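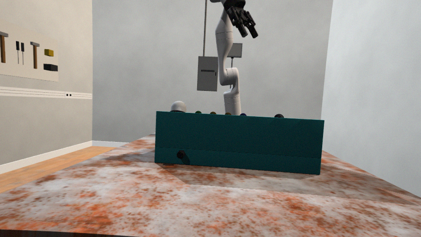

Prüfliste Bodenstation Stiltwood, Vorprüfung Kleinsatellit Jotolel
Stand: 20. Februar 2026, Prüfer: Shoaib Jafri

Geprüft wurden Erdung, Batterien und Funkstrecke vor dem Transport zu Ultmont. Gerätekästen mit glatter Front ohne Beschriftung, wie der blaugrüne mit dem schwarzen runden Knopf, bekommen vor der Abnahme ein Schild mit Inventarnummer.

1. Erdung Antennenmast: in Ordnung.
2. Batteriesatz, 2 Zellen getauscht: in Ordnung. Protokoll 178 liegt bei.
3. Abschaltstecker gesetzt, rotes Band fehlt: Mangel, bis zum Transport nachrüsten.
4. Sendeleistung am Dummy gemessen: in Ordnung. Lastwiderstand wird warm, Abstand halten.
5. Transportkiste 2329: Dichtung spröde. Ersatz bei Lukoševičius bestellt.

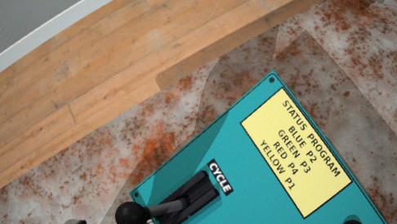 Schild „STATUS PROGRAM“: BLUE P2, GREEN P3, RED P4, YELLOW P1

6. Feuerlöscher: Prüffrist läuft im September ab.
7. Fluchtweg Nordtür: frei.

Punkt 3 ist vor der Freigabe offen zu melden, Punkt 5 nach Lieferung erneut prüfen.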